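Folding, second month

In October I began to help Serena Gatti with the towel work at Prakier, and I promised my sister that I would write down how one teaches a robot to fold. She thinks that we sit at a computer all day. In fact I stand at a table with a gripper in each hand, and I fold.

The robot will have the same kind of fingers, so I must do everything with two fingers on each side and nothing more. At home I fold a towel without thinking. With the grippers I had to learn it again, like a child. My first afternoon gave 29 folds, and Serena kept 11 of them. In the others I was too quick, or I let go with one hand before the other hand had a good hold.

Now I go slowly. I take the corner, I wait a little, I lift. Ivars Priedītis, who did the same job before me at Griltau, told me to breathe out when I close the fingers. I don't know if the robot learns anything from my breathing, but my hands are quieter.

Thick towels are the most difficult. I want only the edge, and the fingers take a whole lump of cloth. I asked if I should throw these attempts away. Serena prefers that I open the fingers, find the hem again and continue, so that the robot also has a chance to see how one repairs a bad grip. Last week we reached 144 folds that are good enough to keep.

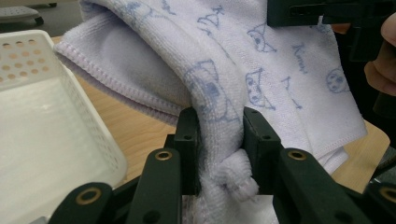
Filed under: Work and Robots

The towel with the cat faces is my favourite, although it likes to bunch up between the fingers. Next I will try with the smaller cloths, and I am a bit afraid of them.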